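Subira Mugo keeps her equipment budget in a ring binder. There is a spreadsheet too, and she will send it to you if you ask nicely, but the binder is where the crossings-out are, and it's the crossings-out she wanted to talk about when we sat down together on June 24, 2020. She plans the buying for Rugemalira, which folds, packs and sends out printed cloth for a good many small shops, and she has spent the best part of this year working out what it would cost to let a machine do some of the handling.

"I started in February with the arm," she told me, pouring tea for both of us. "Everybody starts with the arm! You see it in the brochure and it's a lovely thing, and you write its price at the top of the page and underline it, and you think you've done your budget. Well, I hadn't. I'd done one line of it."

The first quote, from Zuter, covered an arm, a stand and delivery, and it took up 70 per cent of what she had been given to spend. It said very little about what would be on the end. When she rang up to ask, she was told that fingers were chosen "to suit the application", and she has written those words across the page in green ink with a question mark after them.

"And the application is cloth," she said. "I do wish it were boxes. I'd have been finished by Easter if it were boxes."

So the binder grew a second section, headed Fingers, and this is the part Shabani Mbwambo looks after. He came to Rugemalira from machine maintenance, and he had the idea of trying out soft, ribbed fingers on a hand-held gripper before any money went on an arm at all. You carry it about, you bring it up to the work yourself, and you find out where your difficulties are going to be while they are still cheap. He has been doing a good deal of this at an office desk, with the sort of folded piece that goes out to customers.

The hand-held gripper and a folded cloth on the office desk:

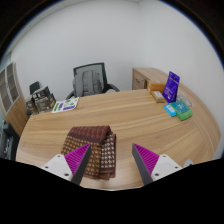
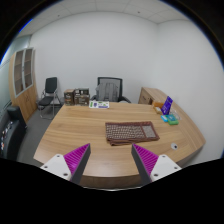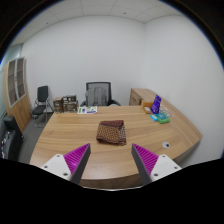
"The thing I'd say to anyone doing the same is to put the spares in from the very first day," Shabani said. He is a patient talker and likes to come at a subject from several sides. "People budget for a gripper as if it were a table. You buy it, there it is, you've got a table. But the faces that touch the cloth are going to wear, and if they wear in a way that catches a thread, then you've spoiled somebody's goods. I asked for 13 spare pairs in the plan and Subira laughed at me."

"I did laugh," said Subira. "Then I asked him what it would cost to be without them for a fortnight, and he'd worked it out on the back of a delivery note, and I put them in."

They disagreed for longer over who should supply the fingers. Ristier offered a fitted set with a service agreement, tidy and rather dear. A smaller maker, Wundum, would sell the parts singly and leave the fitting to whoever was buying. Shabani preferred Wundum, because he likes to be able to take a thing apart on his own bench. Subira leaned towards Ristier for the opposite reason (she has been on holiday while Shabani was also on holiday, and she remembers it well). In the end they wrote to both and asked for the same list, priced line by line, and I gather that getting a line-by-line price took more letters than anything else in the whole business.

Training is in the budget as well, and so is the time of Mwajuma Gachanja, who runs the packing floor and will have to live with whatever arrives. She joined us towards the end with a plate of groundnuts and a firm opinion about floor space.

"They'd measured for the machine," she said. "I asked if they had measured for me to walk round it with a trolley. Go and look at the drawing now, it's been moved over by the windows, and there's a proper way through."

Moving it meant a new power point, and the power point meant an electrician, and there went another line in the binder. Subira showed me the page. The total for what she calls the bits round the edge has been rubbed out so often that the paper has gone furry.

I asked whether she was any nearer to placing an order. She thinks the fingers will be bought this summer and the arm next year, on a lease if Zuter will agree to sensible terms, and she would like to keep a little back for the things she hasn't thought of. She has already had one reminder from upstairs that money not spent has a way of being given to somebody else.

"They can remind me again," she said, and went off to find the Ristier letter, which she was sure she had filed under R.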